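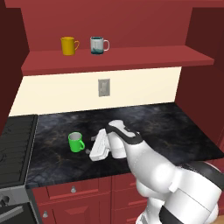 Where the Plunell sketchbook project has got to

Wed 23 September

Hello again to everyone at the Vullia fund! I promised you an update before the leaves turned and I've only just squeaked in.

The big news is that I've finished 33 of the 39 spreads. The hedgerow ones went quickly (I could paint brambles all day), but the harbour pages have been a slog. I redid the slipway twice and I'm still not happy with the mud, so that one may get a third go in gouache.

Since May I've switched paper. The old pads were buckling under heavy washes, so I bought a stack of loose Beaudoin sheets and I'm stitching them in as I go. It's slower, and my first attempt at a spine was frankly a bit wonky, but the colour sits so much better on it. The ink lines stay crisp too, even when I'm impatient and go in while the wash is damp.

Money next. You gave me £513 for materials and I've spent £300 of it, mostly on paper, plus two good brushes and a bottle of sepia that I then knocked over (the rug is fine, the sepia isn't). The rest is set aside for scanning and the printed copies.

The drop-in painting afternoons at Skirkevix have been lovely. We did loose florals first, then lettering, and people asked for another go at skies, so I've added one. I'd like to keep a few pages at the back of the book for work made there, if you're happy with that? It would mean dropping the map I'd planned.

Still to do: six spreads, the cover, and the hand-lettered captions, which I keep putting off. Receipts are in the envelope with the colour swatches.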